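Speaker notes — parent evening, "When your child says something is wrong at school"
Vivwood community hall, Thu 31 August

(Wait for people to finish with the tea. Slides are on the stick in the blue folder. Start slow, I always start too fast.)

Good evening, everyone, and thank you for coming out on a school night, which I know means somebody at home is doing the dishes for you, or more likely that they'll be waiting when you get back. I'm going to talk for a bit over half an hour and then we'll have questions, and I would much rather have your questions than my slides, so if I see a hand go up in the middle I'll stop.

First thing I want to say is that I'm not here to frighten anyone. Most of the children in this town will get through school with a few bad days and a falling-out or two, and they'll be fine. What I'd like to talk about is the conversation you have at home before anyone rings the school, because in my years of doing this work that's the part parents worry about least beforehand and most afterwards.

SLIDE 2. The first five minutes

So your daughter comes home and says she doesn't want to go tomorrow. Or she doesn't say it, she has a tummy ache three Mondays running. (Pause here. People will nod.) The temptation is to fix it on the spot. I did this myself with my own eldest, I was halfway to the car keys before he'd got to the end of his sentence, and he didn't tell me another thing until February.

What I'd suggest instead is dull, I'm afraid. Sit down. Let there be a gap. Say "I'm glad you told me" and then wait, and if the wait feels far too long it's probably half as long as it needs to be. Don't ask who did it as your first question. Ask what happened next, and after that, and then what, and let them tell it out of order if that's how it comes.

(If there's time: the story about the lunchbox. Skip if running late.)

SLIDE 3. Where to talk

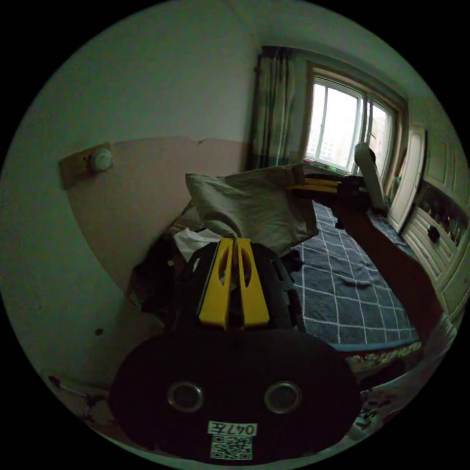
Children will very rarely tell you the hard thing across a kitchen table with the light on. They'll tell you in the car, where nobody has to look at anybody, or they'll tell you at bedtime just when you've got one foot out the door and a load of washing to put on. I've come to think the bedroom is the best room in the house for it — a bed with the bedding all in a pile, a pillow to hang on to, a window to look at when your eyes are too much for them. Sit on the floor if they'll let you. You're lower than they are then, and that does seem to help, although getting up again is another matter at my age. If they go quiet, stay where you are a little longer and talk about something else, the dog, the footy, whatever's going. Quite often they'll circle back on their own.

For teenagers, I'd add that a message on the phone counts. I used to be a bit sniffy about this. A mum at the Howlader session told me her son would only ever text her about it, from the next room, and she'd text back, and they got through the whole sorry business that way without once saying it aloud. So I've stopped being sniffy.

SLIDE 4. Writing it down

Once you've heard it, write it down, and I do mean that night. Dates, places, who was nearby, and the words your child used, in your child's words and without tidying them. Leave your own opinion of the other family for a separate page, or better still for the bin. I keep saying a notebook, but some parents like the Fastis app that the school uses for absences, because it puts the date on for you. Either is fine. The back of an envelope is fine, so long as you can find the envelope.

Keep screenshots if it's happening online. Please don't reply to anything from your child's account, however much you'd enjoy it.

(Somebody always asks whether they should confront the other parents. Answer: I wouldn't, not first. Say it kindly, because the person asking has usually already done it.)

SLIDE 5. Going to the school

Ask for a meeting in writing. Keep it short and civil. I have a sample letter on the handout and it comes in at under 200 words, and I'd ask you to resist making it 1000, because I've read the long ones and the important bit is nearly always in the last paragraph, where a tired year coordinator might not reach it.

At the meeting, there are a few questions I'd want answered before I left the room. What will be done this week? Who is the one person I ring? When do we sit down again? Write the answers down while they're talking. It isn't rude. And if your child wants to come, let them come, and if they don't, tell them afterwards what was said, all of it, including anything you promised.

The school at Prislow has a printed form for this now, two pages, and their office will post it to you if you ask. I'd love to see every school in the district do the same, and I've said so to anybody who'll stand still long enough.

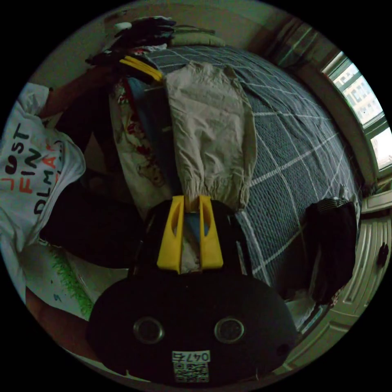 The other thing about meetings is that they go much better if you decide beforehand what you're asking for. "I want it to stop" is a perfectly reasonable wish, and it's what all of us want, but it's hard for a teacher to put on a timetable. "I'd like him moved to a different table in science, and I'd like someone near the bike shed at ten past three" is something a person can say yes to before lunch. Your child will often know exactly what would help, down to the minute, so do ask.

SLIDE 6. If you feel you're getting nowhere

Some of you are here because you've done all this already. I know that. (Look up from the notes.) If the date you agreed has passed and nothing has changed, write again, attach the first letter, and go one step up, to the deputy or the principal. After that there's a complaints process, and the number is at the bottom of the handout in print that's far too small, sorry, I'll fix it for the next one. You're allowed to bring a friend to any of these meetings, and I'd recommend a calm one.

And look after yourselves a bit in the meantime. A child being bullied can take over the whole house, every meal and every drive. Try to have some part of each day where it isn't mentioned, even if it's only twenty minutes of rubbish television with your feet up together. They need to be your funny kid as well as your worried one.

SLIDE 7. What if it's my child doing it?

(Don't rush this. Someone in the room needs it and won't ask.)

It may be your phone that rings. You'll want to say he'd never do that. Try, if you can, to say "thank you for telling me, I'll talk to him and ring you back," and then do ring back. The same advice holds as before. Sit down, leave a gap, ask what happened next. A child who has been unkind is still a child with something going on, and he'll need to know both that it has to stop and that you're still on his side.

QUESTIONS

Repeat each question into the microphone, the back rows couldn't hear last time. Handouts are by the door, one per family please until everyone has one. Leave the last slide up with the phone numbers. Hall needs to be locked by nine, chairs stacked against the kitchen wall.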